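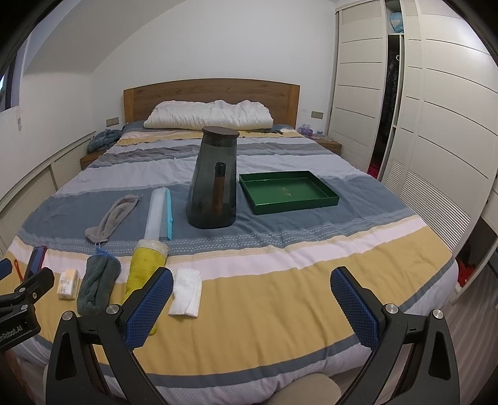
¿Cada cuánto hay que lavar la funda nórdica si duermes con sábana encimera?
Cada dos semanas va bien para la mayoría; si prescindes de la encimera, trátala como una sábana más y lávala todas las semanas.

Foro > Casa y textil > Ropa de cama
Tema: Funda nórdica sin encimera, ¿somos unos guarros o qué?

marisol_p
Hola a todos. Abro hilo porque llevo una semana de discusión doméstica y necesito opiniones de fuera. En mi casa de toda la vida se ha puesto bajera, encimera y luego lo que tocara, mantas o colcha. Mi pareja viene de dormir con el nórdico directamente encima y dice que la encimera es un trapo que acaba hecho un gurruño a los pies. Hemos probado un mes a su manera y reconozco que hacer la cama es un momento, pero meter el relleno en la funda cada vez que la lavo me quita las ganas de vivir. ¿Vosotros cómo lo hacéis?

teo_ventisca
Sin encimera desde que me fui de casa de mis padres. Dos fundas, una puesta y otra en el armario, y cambio cada semana. No tiene más ciencia. La encimera me parece un invento para sitios donde la manta era de lana y picaba.

LaAbuelaDelHilo
Pues yo no cedo. Con encimera la funda me aguanta limpia mucho más, y una sábana se lava y se seca en nada, mientras que la funda de matrimonio me ocupa medio tendedero y en invierno tarda dos días. Además, en verano quitas el nórdico y te quedas con la sábana, que es lo más fresco que hay. Lo de que se hace un gurruño pasa porque la gente no la remete bien por los pies, perdona que te diga.

teo_ventisca
La remetía perfectamente, gracias jajaja. Doy patadas durmiendo, eso no lo arregla ninguna esquina de hospital.

Benedek Orbán
Hola, escribo poco por aquí pero de esto sé algo, estuve cinco años en la lavandería de un hotel pequeño en Wirkcombe. Allí usábamos encimera debajo del nórdico en todas las habitaciones y se cambiaba todo igualmente con cada cliente, así que lo de ahorrar lavados no cuenta. En casa es otra cosa. Lo que yo miraría antes es el tejido. Una funda de percal de algodón aguanta lavado semanal sin problema. Las de mezcla con mucho poliéster hacen bolitas enseguida, sobre todo en la zona donde roza la barbilla, y las de franela se apelmazan si las metes con demasiado calor.

Y para meter el relleno: la funda del revés, extendida en la cama, el nórdico encima, y enrollas todo junto desde la cabecera hasta la abertura. Luego le das la vuelta a la boca por los dos extremos y desenrollas. Parece un truco de magia malo la primera vez, pero sale.

marisol_p
¿Del rollo ese hay que hacer un máster? Lo intenté anoche y acabé con un canelón de dos metros y yo dentro – mi pareja se reía desde la puerta en lugar de ayudar, que conste.

Benedek Orbán
¿La tenías del revés? Casi siempre es eso. Y la abertura tiene que quedar en el lado contrario al que empiezas a enrollar.

marisol_p
...Vale, estaba del derecho.

calcetin_suelto
Yo meto las manos dentro de la funda del revés, agarro las dos esquinas del nórdico desde dentro y sacudo. Treinta segundos. El rollo me parece de gente con mucha paciencia. Si tu funda tiene cintas interiores en las esquinas, átalas, y si no las tiene se las coses, que son cuatro trozos de cinta de algodón y una tarde tonta.

Brahim Ezzat
Me meto con una pregunta un poco de lado. Me acabo de comprar una funda de la marca Dristia, en la etiqueta pone 300 hilos, y la de al lado en la tienda ponía 858 y costaba el triple. ¿Se nota eso o es para sacarnos el dinero?

LaAbuelaDelHilo
Brahim, la de 300 te va a salir estupenda. Mi hija se compró unas de un número altísimo y pesan como un muerto, y encima dan calor.

Benedek Orbán
De acuerdo con la Abuela en esto (en lo de la encimera también, casi). A partir de cierto punto el número sube porque cuentan cada cabo del hilo retorcido por separado. He llegado a ver etiquetas de 2.000, y físicamente no caben tantos hilos en una pulgada de tela. Toca la tela, mírala al trasluz y fíjate en si es algodón peinado de fibra larga. Un percal de 300 bien hecho es de lo más agradable que hay para dormir.

teo_ventisca
Pues yo tengo unas de satén de muchos hilos y encantado. Suaves, no se arrugan tanto y no hay que plancharlas. No todo lo caro es timo.

calcetin_suelto
¿Pero alguien plancha las fundas nórdicas en este foro?

LaAbuelaDelHilo
Yo. Y las bajeras.

calcetin_suelto
Las BAJERAS. Con goma.

LaAbuelaDelHilo
Con goma. Se doblan en cuatro, se plancha lo liso y la goma se deja. Ríete, pero entro en la cama y aquello es gloria.

Brahim Ezzat
Gracias a los dos, me quedo con la de 300. ¿La lavo antes de estrenar?

Benedek Orbán
Siempre. A 40, sin suavizante, y abrochada para que no se te cuele dentro toda la colada. El algodón encoge un poco con el primer lavado, así que si va muy justa de medida con el relleno, compruébalo en la tienda antes de lavarla.

ponce_del_norte
Llego desde la búsqueda. En casa de mis suegros, en Zumulberg, cada uno tiene su nórdico individual aunque la cama sea de matrimonio, sin encimera ninguna. Al principio me pareció tristísimo y ahora lo hacemos también nosotros. Se acabó pelear por la tela a las cuatro de la mañana, y las fundas individuales caben en cualquier lavadora y se visten solas. Marisol, igual por ahí tienes la solución.

LaAbuelaDelHilo
Dos edredones en una cama de matrimonio, lo que me faltaba por leer.

teo_ventisca
Yo lo veo. Queda feo de día, eso sí, salvo que pongas una colcha por encima.

marisol_p
A ver, pues lo de los dos nórdicos no se me había ocurrido y tiene muy buena pinta, porque él es de pasar calor y yo en abril sigo con calcetines. Se lo propongo esta noche. De momento hemos firmado una tregua – encimera de mi lado remetida y del suyo suelta, que queda horroroso pero nadie protesta. Y el rollo me ha salido por fin, Benedek, al tercer intento y del revés como mandan los cánones. Lo que no consigo es que las esquinas de abajo queden llenas, se me va todo el relleno hacia arriba. ¿Eso se arregla con las cintas?

calcetin_suelto
Con las cintas, sí. Y coge la funda por los pies y sacude fuerte antes de abrocharla. Si aun así baila, mide el relleno, porque lo mismo tienes uno de 220 en una funda de 240.

marisol_p
Acabo de medirlo. 220. Me voy a mirar rellenos individuales.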